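Rallow Textile Handling Project
Progress report to the Istard equipment fund
Prepared by Corinne Montoya, 24/06/2025
Distribution: Nikola Kurek, Annatjie Ntuli

1. Status

The clothes-handling work is on schedule. Equipment spending is behind schedule, owing to one late order. The two-arm station has been in regular use since January, and all work in this period was done on garments laid on an upholstered surface. We chose that surface over a bench top so that the fingers close against something soft, as they would in a home.

Session hours on the station for the period came to 171. Three stoppages were logged, all traced to the cable run at the gripper connector. None required a replacement arm or an outside service call.

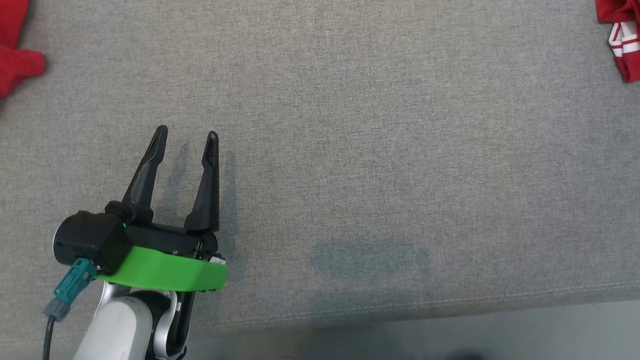

2. Grippers and consumables

The current two-fingered grippers will be kept for the next period. Fingertips are treated as a consumable and budgeted separately from the gripper body. Huia Costigan compared the cost of buying finished tips from Nevent with having them made in our own workshop. The workshop price is lower per pair, but the lead time depends on machine availability, so we propose splitting the order between the two.

Connectors and cables were not in the original equipment list. We have added a line of $932 to cover a spare cable set for each arm and strain relief at the wrist. This is funded from the unspent freight allowance and does not change the total.

3. Late order

The second pair of arms, ordered through Ogbonna, has not been delivered. The supplier has confirmed the price in writing but not the shipping date. Mieczysław Ziółkowski has asked for a firm date and for the right to cancel without penalty if it is missed. No deposit has been paid. 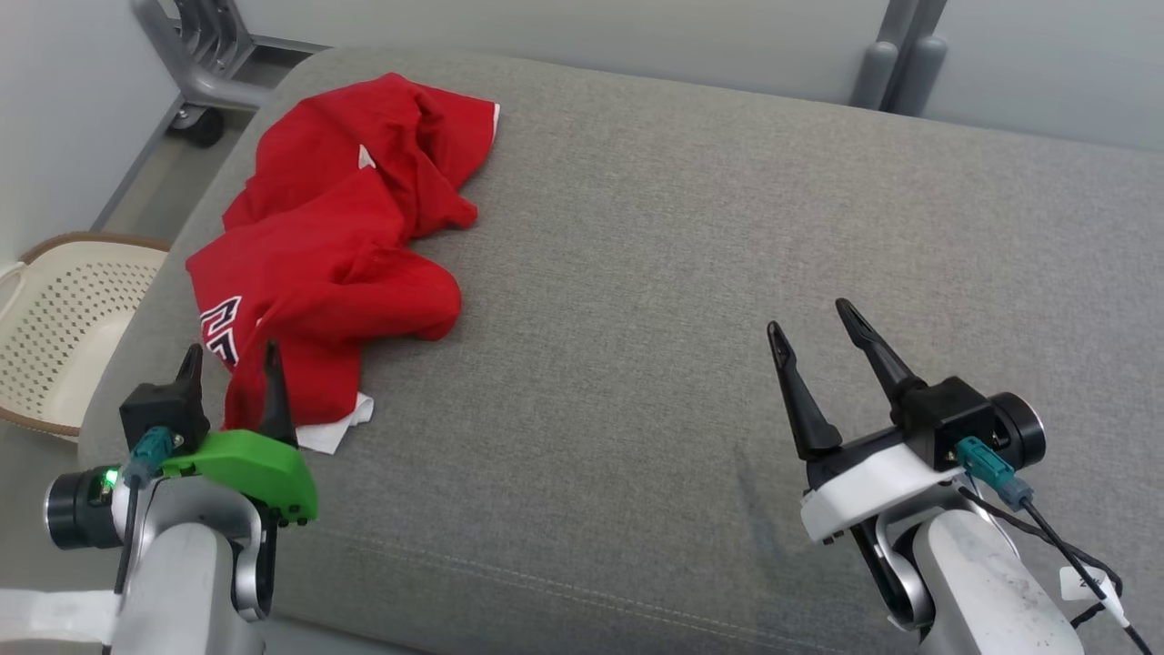 4. Requests for the next period

We ask the fund to approve the following:

Carry-over of the second-station amount into the next period, with no increase.

Purchase of 26 pairs of fingertips, charged to consumables.

Transfer of the freight balance to cables and connectors, as set out in section 2.

We are not asking for new cameras or computing equipment. Storage is adequate for the planned sessions at one station and will be reviewed when the second is installed.

5. Risks

If the second pair of arms slips again, the folding trials will run on one station and the labour budget will be underspent. Garment stock is sufficient either way. Exchange rate movement on the Ogbonna order is not covered by the written quote, and Annatjie Ntuli is checking whether the fund can hold a reserve against it.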